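4.2 Putting data from the club game

I came to putting late, after two seasons of looking only at tee shots, and I half expected it to be dull. It wasn't! The putting cards from Parngate turned out to be the richest thing we had, 2697 putts in all, from 155 club golfers, and every one of them paced out and written down by the player who hit it.

A word on how the cards worked. Each golfer wrote the distance of the first putt in paces, whether it was uphill, downhill or flat, and how many more it took to get the ball in the hole. I asked for nothing on break, although plenty of people scribbled it in the margin anyway (one card has a very fine drawing of the eighth green, slopes and all). Paces differ from person to person, of course, so I had everyone walk a marked strip by the clubhouse in March and scaled their numbers from that.

The thing I most wanted to know was where three-putting begins to bite. On the tour it sits a long way out, but club players are a different animal, and for our golfers the trouble starts at 11 paces. Inside that, the handicap groups look much alike. Beyond it they fan out, and the higher handicappers leave the first putt short far more often than they knock it past. Downhill putts muddy this a bit — people get frightened and dribble them — so I have kept those separate in the model.

I also tried the Vlachopoulos correction for green speed, which I like on paper. With only 8 speed readings for the whole season it made the fit jumpier, and I dropped it.
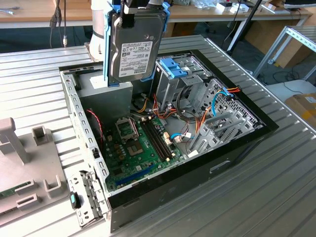 Figure 3. Hard disk drive held above an open desktop computer.

Scoring cards by hand is slow work, and I typed all of mine into Zustley in the evenings, one player at a time. Each player's file was checked against the paper card by a second reader, and where the two disagreed we went with the card. The finished set fits easily on a 3.5-inch hard disk, and there is a second copy at Boder. Blank distances were left blank. I did think about filling them in from the player's average, but a golfer who forgets to pace a putt has often just missed it, and I didn't trust the average to know that.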